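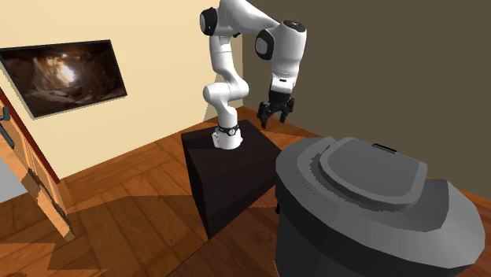 Our project looked at how well a person can teach a robot arm a household task by driving it from a keyboard or a hand controller. All of the work was done in simulation, in a room we called Ratine. The arm is bolted to the top of a dark cabinet and has a two-fingered gripper, and we placed a large gray bin with a lid close to the cabinet. The task was to bring the gripper from its hanging position over the floor to the lid of the bin, touch down near the small dark tab at the far edge, and return.

We started with the keyboard. Each key moved the gripper a fixed step along one axis, and a separate key opened or closed the fingers. This was easy to program but slow to use. A single demonstration took 60 seconds or more, and the paths came out as a series of straight lines with stops between them. When we trained on these, the arm copied the stops too.

For the second part we wrote a small program named Pratis that reads a hand controller and sends its motion to the arm 15 times a second. The operator holds a trigger to move the arm and lets go to freeze it, so the hand can be brought back to a comfortable position. We recorded 40 demonstrations this way. Before each one the bin was shifted a little on the floor.

Depth was the hardest thing to judge. The operator only had one view on the monitor, and the bin overlaps the corner of the cabinet in that view. Several early runs ended with the gripper hitting the side of the lid - the operator thought it was still behind it. We added a second window looking straight down, and after that we threw out 6 demonstrations and recorded them again.

The arm also had trouble near the cabinet. If the wrist was brought in low, the elbow swung out quickly to make room, and the recording showed a jump in the joint angles. We put a speed limit on the joints. It made the controller feel heavy, but the recordings were cleaner.

The policy trained on the controller data reached the lid smoothly when the bin was close to where it had been in the recordings. With the bin moved farther out, it slowed down and stopped short. More demonstrations at those positions would be the first thing to add. We would also like to log when the operator lets go of the trigger, as those pauses are still in the data and have to be cut by hand.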